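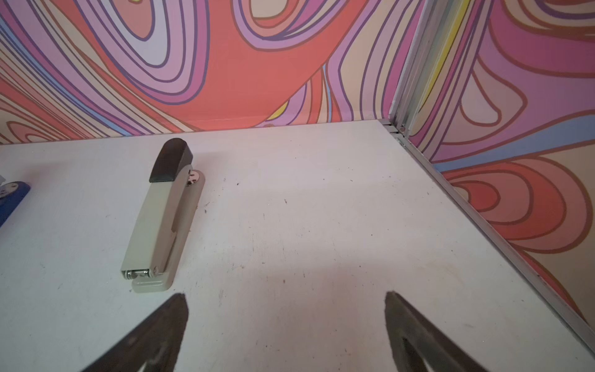
Exhibitions > Mahuika Gallery > Hanging checklist

1. Hanging wire and hooks
Checked, 2 hooks changed. The large landscape (no. 834) has a new wire. Please do not lift it by the top of its frame.

2. Labels and price list
Partly done. The label for "Nundura, Morning" has the wrong medium, it must be oil on board. Price list is two pages and needs a staple.

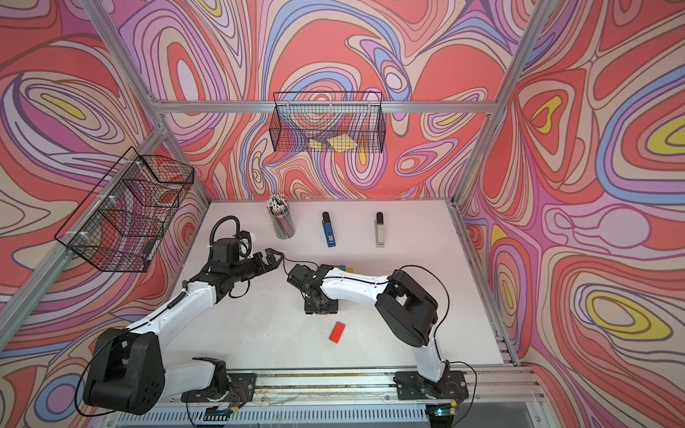

3. Lighting
OK. Lamps set up to 2000 lumens. The watercolors get the weaker ones.

4. Floor and exit
Not OK at first visit. A Puvwood crate, no. 1503, was standing before the rear exit. Moved in the afternoon.

5. Humidity
Still open. The meter needs a new battery. I will check again before the August opening.

Filed under: Paintings, Hanging & Care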